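3. Shared laundry in the student flats

The third part of our project looked at how the washing machines are used. We chose it after the kitchen survey, when several people told us that laundry took up more of their week than cooking did. Esperanza Casado wrote the questions and Noman Ghumman put the answers into the spreadsheet.

We sent the form to 153 residents in December and got 115 replies. Six of these were left out because only the first page had been filled in. Most people said they wash once a week, usually in the evening. The most common complaint was clothes left in the drum after the cycle had ended — this came up far more often than noise or cost.

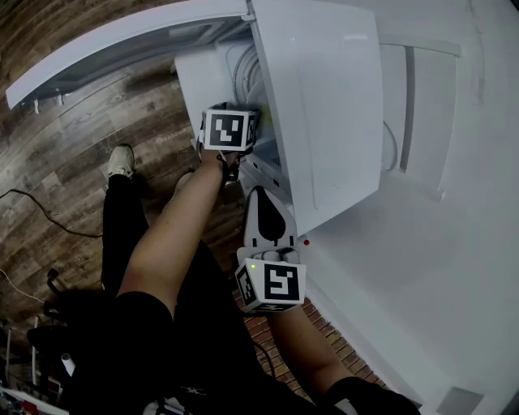

The second complaint was small items left behind. Socks and handkerchiefs get caught in the folds of the rubber seal on front-loading machines, and the next person finds them mixed in with their own washing. Several replies asked for a box where lost items could be kept. Marín, the block with the fewest complaints, already has one on the shelf by the door.

We also asked about detergent. Many people did not measure it and poured until it looked right. The 900 ml bottle sold in the shop downstairs lasted some of them less than a month, and others nearly a term. We did not check these answers against receipts, so they should be read with care.

The replies from Masora were few and are given separately in the appendix, together with the full list of questions.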